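Play and Early Learning, Unit 7: The Pretend Kitchen
Notes by Catríona Fahy

Okay, so last time we talked about blocks, and a few of you asked why I keep going on about pans. I love pans! A child who gets a real metal pan (one with some weight to it) and a handful of toy vegetables will start sorting, naming and "cooking" before you've sat down. I keep my own set pretty small – a pan or two, a couple of white bowls, and vegetables in colors you can't mix up. 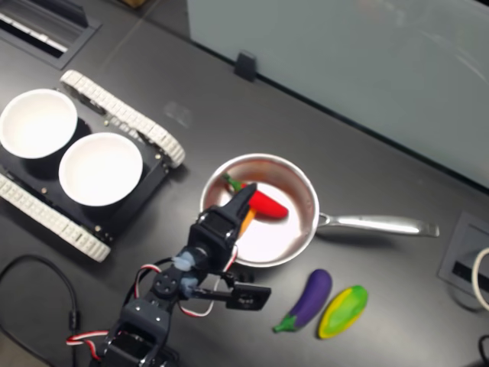

Start with naming. Put one thing in, say its name, then wait. Really wait, longer than feels comfortable. Lorcan Ó Néill tried this in September with a group of 16 and told me the waiting was the hardest bit for him.

Then move on to "in" and "out," which is where the fun starts. Ask for the carrot in the pot and leave everything else on the table, so the child has something to compare it with. Change the vegetable, keep the words the same. After that you can try "next to" and "between," and those take a lot longer than the textbook lets on (see page 336, and argue with it if you like).

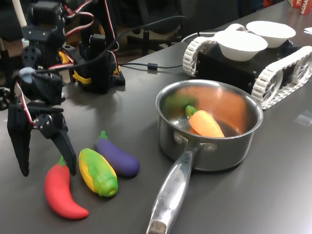 Fig. 2. Carrot in; chili pepper, corn and eggplant out.

For next class, write down five prompts you'd use with one pot and four vegetables. Keep them short, the way you'd say them out loud – and bring a pan if you have a spare one!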